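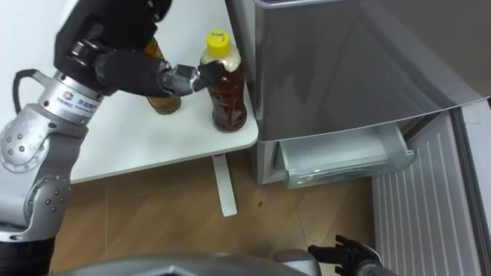 Section 5: Setting Up Your Wotard Kitchen Timer

Welcome, and thank you for bringing a Wotard home! Set-up is short, so put the kettle on and take your time over it.

1. Slide off the back cover and put in 2 AAA batteries, matching the plus and minus signs. The timer chirps once when it wakes up.

2. Hold the round button for three seconds until the clock digits blink, then turn the dial to the right hour (it goes both ways, which is handy if you sail past it, as I always do). Press again for the minutes. 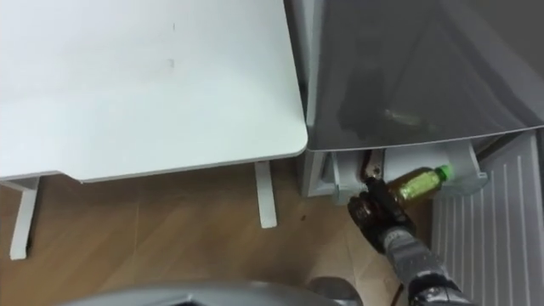
3. Press the bell key to pick a sound. Lodthorpe is the soft one and Mornwood is the one you'll hear from the yard.

Note: If the display shows 769, the dial was turned during start-up. Take the batteries out, wait a minute and begin again at step 1.

4. Stick the magnet to any flat steel surface, or fold out the little foot and stand the timer on a counter.

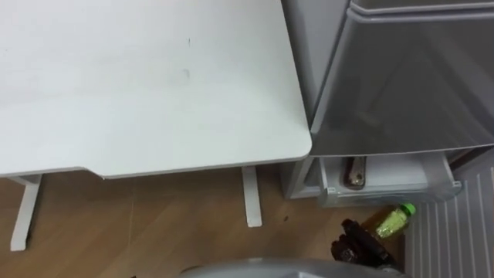 5. Try a one-minute countdown before you trust it with a cake. Any key stops the bell.

Caution: Keep the timer away from burners and oven vents, and never rinse it under the faucet. A barely damp cloth is plenty.

Guide written by Rozália Koubek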